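From: Wilmer Quispe
To: lillska-kitchen list
Date: 19 August 2022
Subject: Re: [lillska-kitchen] What do we cook for the fall supper?

Marta Ogundipe wrote:

> Can somebody please settle the menu for the supper before we order? Last
> year we had two kinds of lasagna and a lot of it came home again. I would
> also like to know if we are renting the hall ovens or bringing food hot
> from home. My vote is for something that can sit an hour without getting
> worse. And are we still feeding 200, or is it more now?
>
> Marta

Hi Marta, hi all,

It is 200 seats, same as last year. The hall will let us set up more chairs but the kitchen can't keep up past that, so I told them no.

I would go with baked beans, sausages, a potato dish and slaw. Beans hold for hours on low heat and are better for it. Sausages can be browned the day before, chilled in shallow trays, and heated through in the oven in the last 40 minutes. Slaw gets made that morning and dressed an hour ahead. The potato dish is the only one I'm not sure of. Scalloped potatoes take up a lot of oven room. Boiled potatoes with butter and dill need only the stove, and we have the two big burners.

On ovens, we do get the hall ovens this time. There are two, and each one takes four full trays if you put the racks where they belong. That gives us 8 trays in at once. The left oven runs hot. Turn it down by 25 degrees from what the recipe says and switch the top and bottom trays halfway. Please don't bring food hot from home. It was lukewarm by the time we served it last year, and I don't want to do that again with meat.

Quantities, so people can check my math. Two sausages per adult and one per kid comes out well under 400, but I would like to order 300 from Rusance now and top up in the first week of September when we know how many tickets are gone. They need four days' notice. For beans, I figure on 104 cans if we use canned, large size. Dried is cheaper but somebody has to soak them overnight and we don't have pots for that unless the Vullemberg church lends us theirs again. I have a call in to them.

Condiments are where we wasted the most money. We bought small squeeze bottles for every table and most came back nearly full. I would put ketchup, mustard and relish at the end of the serving line only, and have one spare of each under the counter.
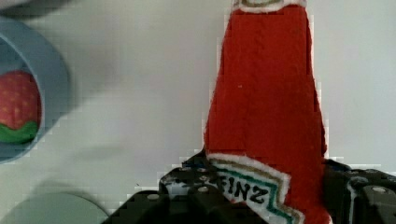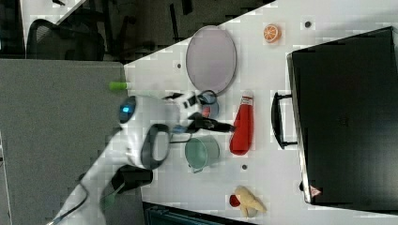
If you think the older folks at the far tables won't want to get up again, we can have the kids walk a tray of condiments around once everybody has sat down. That worked all right at the pancake breakfast.

Serving line. I want two lines this year, one down each side of the long tables, with the same food on both sides. Plates first, then potatoes, beans, sausages, slaw, bread. Forks and napkins go at the very end so people aren't holding them while they try to manage a plate. Drinks stay on a separate table by the coat racks. Last year the coffee urn was next to the bread and everything stopped there.

No-meat plates: I have eleven so far. One batch of the beans will be cooked without bacon and kept in the blue pot with its own spoon. Anybody serving, please don't swap the spoons. If you get asked about gluten, the slaw and the potatoes are fine. I will read the labels on the beans and sausages when they come in and tape a card up next to each dish.

Still open:

Desserts. I haven't touched this. If somebody wants to take it over, write to me off the list. Sheet cakes cut smaller than you think they should be cut.

Roasting pans. We own five and I need three more.

Dish crew. Four names, I would like six. The sprayer has been fixed and there is hot water at both sinks.

Can I get a yes or no on the menu by the end of next week? If I don't hear anything I will place the sausage order as above.

Wilmer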